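Dutdale议会竞选承诺与表决记录对照库:中期进展报告(提交Pistov基金会地方治理资助处)

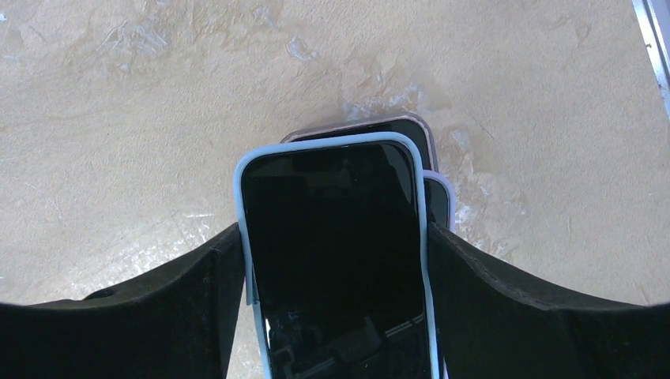 Dutdale地方政治资料中心 记录与编码组

一、报告范围

本报告覆盖项目启动至五月底的工作,内容对应资助协议附件二中的工作包A至D。工作包E(公开查询页面)尚未开工,仅在第七节说明准备情况。财务明细另行提交,本报告只说明与工作进度有关的支出变动。

本期报告由Leokadia Wysocka汇总,编码部分由Na-rae Yoon撰写,数据结构部分由Cyprian Kubiak撰写。上一份简报中使用的“承诺单元”一词,自本期起统一改称“承诺条目”,定义未变。

二、工作包A:竞选材料采集

采集对象为本届Dutdale市议会全体当选议员在竞选期间散发或刊登的材料,包括选区传单、党团共同纲领、候选人问卷答复、地方报纸付费版面以及候选人网站的存档页面。落选候选人的材料按协议不在范围之内。采集中遇到的此类材料已登记来源后单独封存,不进入编码流程。

截至五月底,材料采集已基本完成,尚缺两个选区的纸质传单。其中港区的一份传单在市图书馆的目录中有记录,但原件未在架上,图书馆正在核查。北部选区的缺失情况不同:该选区当选议员在补选中就任,补选期间的材料未纳入图书馆的呈缴范围,我们已向其党团办公室书面索取,对方答复正在整理。

全部纸质材料均已扫描并保留原始页序。同一传单存在多个印次的,以最早可确认的印次为主本,其余印次只记录差异。这一做法与资助协议中“以最后印次为准”的表述不一致,改动原因如下:部分传单的末次印本删去了早先的承诺语句,若以末次为准,这些语句将完全不出现在库中,使用者也无从知道它们曾被提出。Pistov基金会已在四月的通话中口头同意这一调整,书面确认见第八节。

网站存档页面的抓取质量参差不齐。部分候选人网站在选后关闭,公共存档中的版本缺少附件,凡附件无法取得的,在来源字段标注“附件缺”,不推测其内容。

三、工作包B:承诺条目的切分与编码

1. 切分

现有材料共切分出933个承诺条目。切分标准是:一个条目须包含可辨认的行为主体、可辨认的行动或结果,以及至少一个可由议会或市政机关处理的事项。仅表达立场或情感的语句(例如“本区值得更好的交通”)不切分为条目,但保留原文位置,供日后重新判断。

切分中争议最多的是复合句。“扩建图书馆分馆并延长开放时间”在早期版本中作一个条目处理,后来发现两项内容往往分属不同的预算科目和不同的表决,合并之后无法与表决记录对应。现行规则要求按可独立表决的事项拆分。据此,早期完成的条目全部回查一遍,回查用时超出计划,是本期进度变动的主要来源。

党团共同纲领中的承诺,以党团为主体登记一次,再与该党团各议员建立关联,不按议员人数重复计入。上文条目总数即按此口径统计。前一份简报采用的是重复计入口径,两份文件中的总数不可直接比较。

2. 编码手册

编码手册现为第6版。与启动时使用的版本相比,主要变动有以下几处:

政策领域一级类目中,“住房”与“土地使用”分列。原先合并的做法使租赁监管类条目与规划类条目混在一起,检索结果难以使用。

“具体程度”字段由原来的五级改为三级:有期限或数额;有明确行动而无期限或数额;仅有方向。五级制下相邻两级的区分主要取决于编码员对措辞的个人感觉,复核时难以给出理由。

新增“管辖权”字段,记录承诺事项属于市议会、区一级机构、地区政府还是归属不明。不少候选人承诺的事项并不在市议会职权之内,例如区域铁路班次。此类条目照常收录,但不参加与表决记录的对照,查询结果中将显示“非市议会职权”。

删除“语气”字段。该字段在研究设计阶段由外部顾问建议加入,试用后发现对项目目标没有用处。

3. 编码一致性

约20%的条目由两名编码员独立编码。分歧集中在“管辖权”和“具体程度”两个字段,“政策领域”一级类目的分歧较少,二级类目稍多。分歧条目全部提交Na-rae Yoon裁定,裁定理由写入条目备注,不以多数决处理。

一致性系数将在最终报告中按字段分别列出。本期不提供中间数值,原因在于双重编码的条目跨越了两版手册,合并计算出的系数没有明确含义。按第6版重新抽样的工作定于下一报告期开头进行,抽样按选区和材料类型分层。

四、工作包C:表决记录整理

市议会公开的会议记录为扫描件,正文可检索,表决附表则多为图像。本期整理了60次全体会议的表决附表,委员会会议暂未处理。整理步骤为:文字识别,人工校对姓名与票型,与正文中宣布的总票数核对。总票数与附表不符的,两者均保留,并在记录上标注“待查”。

不符的情形大致有三类。第一类是识别错误,校对后即可消除。第二类是议员中途到场或离席,附表按开会时的名单打印,而宣布的票数按实际投票人数计算,需要查阅出席签到表方能解释。第三类原因不明,已列清单送交议会秘书处。秘书处由Witold Jasińska对接,已就其中一部分给出书面更正,其余尚待答复。在取得更正之前,我们不对这些表决作任何修补。

举手表决是另一项限制。按Dutdale议事规则,未有议员要求记名时,程序性事项和部分实质性事项以举手方式通过,记录中只有结果而无个人票型。此类表决与承诺条目只能在议会层面对照,不能落实到个人。项目初期曾考虑以会议录像补足个人票型,试做后放弃:录像机位固定,后排座位常被遮挡,判断结果达不到可公开引用的标准。

弃权与缺席在本库中严格区分。原始附表在早期会议中使用同一符号表示两者,凡无法区分的,一律记为“未投票(性质不明)”。我们注意到,若干地方媒体在报道议员表决情况时将此类记录一概写作弃权,使用者引用本库数据时应避免沿用这种写法。

五、工作包D:承诺与表决的对照

1. 对照规则

对照的单位是“条目与表决”的配对。一个条目可以对应多次表决,一次表决也可以对应多个条目。配对关系分为直接、部分和背景三种。直接配对指表决事项即为承诺事项;部分配对指表决事项覆盖承诺的一部分,或承诺仅构成表决事项的一部分;背景配对指两者主题相同而无法确定因果或包含关系。公开页面只显示前两种。

年度预算表决需要单独处理。几乎任何涉及支出的承诺都可以说与预算有关,若全部建立配对,预算案上的一张赞成票就会对应大量条目,由此得出的履行情况没有意义。现行规则是:只有当预算案中存在可指认的科目,且该科目在审议中被修正或单独讨论时,才建立部分配对;其余情形不建立配对。

2. 不作履行评级

资助申请书中曾提出为每一条目给出“已履行、部分履行、未履行”的评级。经内部讨论并征求Jolanta Wasilewska的方法意见后,我们建议本阶段不作评级,只列出配对的表决及票型。议员对某一提案投反对票,可能是反对承诺事项本身,也可能是认为提案力度不足或附带条款不可接受。表决记录本身不包含这一信息,发言记录只在部分情形下包含。若以票型直接推出评级,错误将主要落在少数派议员身上,他们提出的替代案往往未获表决。

作为替代,条目页面将设“议员说明”一栏,收录议员在会议发言或书面答复中对投票理由的陈述,注明出处,不加评述。该栏的收录标准已写入手册附录,内容的采集尚未开始。

3. 当前状况

住房、公共交通和学校设施三个领域的对照已完成初稿,并经第二人复核。土地使用领域进行中,困难在于规划类表决的标题通常只有地块编号,需要逐件调阅附件才能判断事项。环境与文化领域未开始。按原计划,五月底应完成全部领域的初稿,实际进度落后。

六、系统与数据结构

数据库使用Ayele平台的自托管版本。条目、表决、人员、来源四张主表已经稳定,配对关系存放于独立的关联表,每次修改均留有操作人和时间。四月更换了标识符方案:原标识符中包含选区代码,选区边界调整后会产生歧义,新标识符不含任何语义。旧标识符保留在映射表中,此前提供给资助处的样本文件仍可追溯。

本期发生一次数据事故。在批量导入表决附表时,两名同姓议员的票型在其中一部分会议中被互换。问题由复核人员在对照住房领域时发现,当日停止导入,随后以备份恢复并重新校对。受影响的记录未曾对外提供。事后在导入程序中增加了一项检查:姓氏重复时必须提供人员标识符,缺失即拒绝导入。

备份为每日一次,异机存放。恢复演练做过一次,结果正常,但用时长于预期,主要耗费在扫描件目录的校验上。Cyprian Kubiak已将扫描件与结构化数据的备份分开,下一次演练将只测后者。

导出格式为逗号分隔文本和一份字段说明。字段说明目前只有中文,英文本待手册定稿后翻译。

七、工作包E的准备及Clendomgate扩展

公开查询页面的需求文档已完成初稿,包含按议员、按选区、按政策领域三种入口。页面上的每一条数据均须能够一步到达原始扫描件,这是需求文档中唯一不接受折中的条款。更正申请的流程也已拟定:任何人可以提交,受理后在页面上标注“核查中”,处理结果连同理由一并公布,原记录不删除。

Clendomgate市议会方面表示愿意提供表决附表的电子原件,供我们检验方法能否移植。我们查看了其样本文件,格式整齐,但其议事规则允许委托投票,现有票型字段无法容纳。若扩展获批,须先修改数据结构。现阶段不建议将Clendomgate的数据并入主库,宜另建实例测试。此项工作不在现有资助范围内,本报告期也未发生相关支出。

八、偏差、支出变动与请示事项

进度偏差。工作包D落后于计划,预计需要延长6周。延长期内的工作为土地使用、环境、文化三个领域的对照初稿及复核。工作包E的开工时间相应顺延,项目总经费不变。

人员。一名兼职编码员于三月离职,空缺由组内其他人员分担,未另行招聘。新编码员的培训周期较长,在手册定稿之前补人的效果有限。手册定稿后如双重编码的工作量仍然过大,将考虑短期聘用。

支出变动。扫描费用低于预算,原因是市图书馆准许使用其设备。人工校对费用高于预算,与第四节所述附表质量有关。两项相抵后,数据采集类支出仍在限额之内。差旅科目未动用,拟申请将其转入校对。

风险。议会秘书处的答复时间不由我们控制。若“待查”清单在公开页面上线前仍未清结,相关表决将以“待查”状态公布。选期临近时,各党团对条目措辞提出异议的可能性增大,更正流程的处理能力需要在上线前测试,测试方案由Leokadia Wysocka起草。

请资助处就以下事项书面答复:

(一)确认以最早可确认印次为主本的采集规则,并相应修改附件二的表述;
(二)同意本阶段以配对列表代替履行评级;
(三)批准工作包D延期及工作包E顺延;
(四)批准差旅科目余额转入人工校对。

第(二)项影响查询页面的字段设计,希望优先处理。其余三项可与下一次季度拨款一并答复。

附件清单:编码手册现行版本;字段说明;“待查”表决清单;查询页面需求文档初稿;分科目支出表(另寄)。

联系人:Leokadia Wysocka,记录与编码组。技术问题请转Cyprian Kubiak。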